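Des nouvelles du tapis vert

Bon, je vous avais promis dans la lettre d'août de reparler du convoyeur, et vous avez été plusieurs à me relancer (merci, ça fait plaisir de voir que quelqu'un lit jusqu'en bas !). Le voilà donc enfin installé contre le mur, à côté de la table blanche, et je peux vous raconter un peu comment ça s'est passé.

Pour ceux qui prennent le train en marche : l'atelier Skunine cherchait depuis un moment un petit convoyeur à bande plate pour le banc d'essai des pièces Asstead, les fameux carrés blancs percés au milieu. J'avais repéré un modèle chez Windberg, livré en kit, avec un châssis en profilé d'aluminium rainuré. Le kit, c'est 142 pièces en comptant la visserie, et une notice traduite avec beaucoup d'imagination. J'y ai passé deux soirées entières, dont une bonne partie à chercher une clé qui était dans ma poche.

Le profilé rainuré, je ne reviendrai plus en arrière. On desserre, on glisse, on resserre, et si on s'est trompé de trois millimètres on recommence sans rien percer. Les pieds sont dans le même profilé, avec une équerre en diagonale tout en haut. J'ai d'abord monté la mienne à l'envers, évidemment !
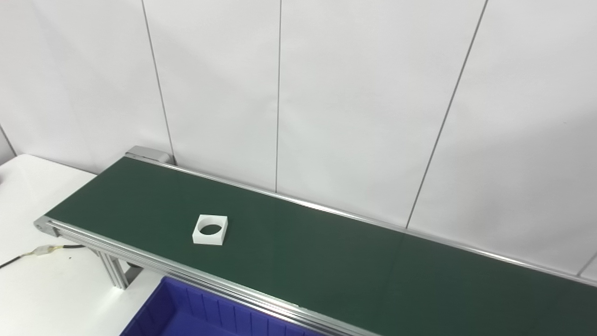 Pourquoi une bande vert foncé et pas une blanche ?
Pour le contraste, tout simplement : nos pièces sont blanches, et sur une bande claire on finit par ne plus les voir, surtout en fin de journée quand on a les yeux fatigués.

J'ajoute que le mat compte autant que la couleur. La toute première bande que Windberg m'avait envoyée en échantillon était brillante, très jolie d'ailleurs, mais sous les tubes de l'atelier elle renvoyait la lumière en plein visage. Je l'ai gardée, elle sert de sous-main à mon bureau.

Parlons réglages, puisque c'est là que j'ai perdu le plus de temps. Une bande neuve part toujours un peu d'un côté. Il faut jouer sur la tension par toutes petites touches, un quart de tour, on laisse tourner, on va boire un café, on revient voir. Si vous corrigez trop vite, elle file de l'autre côté et vous voilà reparti pour une heure. Chez moi il a fallu 13 retouches (je les ai notées au crayon dans la marge de la notice, ça m'a calmé). Une fois la bande bien centrée, je n'y touche plus, même si ça démange.

Autre petite chose apprise en route : posez la pièce franchement sur la bande, à plat, sans chercher à l'aligner au millimètre. Les carrés Asstead sont bas et larges, ils tiennent très bien tout seuls. Les anciens modèles, plus hauts, avaient tendance à basculer au démarrage, et j'en ai ramassé sous la table plus souvent qu'à mon tour.
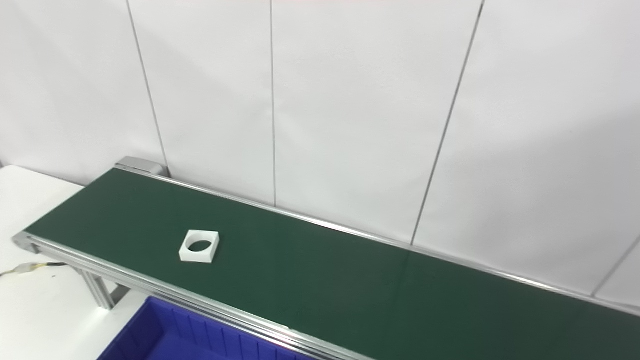

Une pièce Asstead sur la bande verte, du côté opposé au mur.

Pour la suite, il me reste à ranger les câbles, et là j'ai des progrès à faire. J'ai commandé 32 clips qui se logent dans la rainure du profilé, ils devraient arriver avec la prochaine livraison de la maison Sarmiento. Si l'un de vous a déjà essayé ces clips, dites-moi s'ils tiennent vraiment ou s'ils sautent dès qu'on tire un peu sur le fil, je suis preneur de tous les retours, même les mauvais.

Et si vous passez à l'atelier, venez plutôt en fin d'après-midi, je vous ferai une petite démonstration. Il y aura du café, et la notice à lire à voix haute pour les amateurs.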